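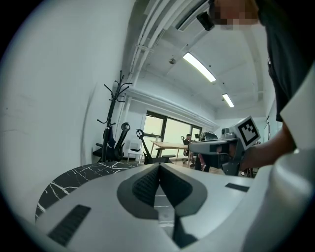

Notes on the back room, continued from January. The subject this time is the ceiling and the table, in that order, as most of my complaints about the table turned out to be complaints about the ceiling.

The pipes are white and run diagonally across the ceiling toward the back of the room, clamped together with brackets. I had planned to box them in. Traian Costache looked at my sketch and asked how I intended to reach the brackets afterward, so the boxing is cancelled. They will get another coat of white at some point and stay where they are.

Lighting is two rectangular fluorescent panels set into the ceiling, a long one near the middle and a smaller one farther back to the right. I replaced the tubes in both with 4000 K ones from Uddin. The old tubes were warmer and made every white surface in the room look slightly yellow, which I had been blaming on the paint. The new ones are better for close work and worse for evening meals. I accept this.

The table has a black marble-patterned top with thin white veins and a rounded edge. It is good to lean on and bad to measure from. A steel rule laid on a rounded edge has no reliable zero, so I now put a strip of masking tape 54 mm in and work from the tape. Small black screws also vanish on it. I lost two from a Sutness hinge before I started keeping a sheet of white paper under whatever I was taking apart.

Reflections were the other problem. With the long panel on, there was a bright bar across the part of the top where I normally sit. I tried three positions:

- Parallel to the wall: bar directly under my hands.
- Turned 90 degrees: bar gone, but the chair blocks the door.
- Moved 16 inches toward the wall, original angle: bar falls past the far edge when seated.

The third one stays. Standing up, the glare is still there — I mostly sit.

Cleaning: a damp cloth, then a dry one. The Levia spray that Hanan Saliba recommended leaves a film on a black surface, visible at a low angle within a minute or so. It may be fine on something lighter.

Still open: a second outlet near the table, and felt pads for the feet, which I measured wrong the first time.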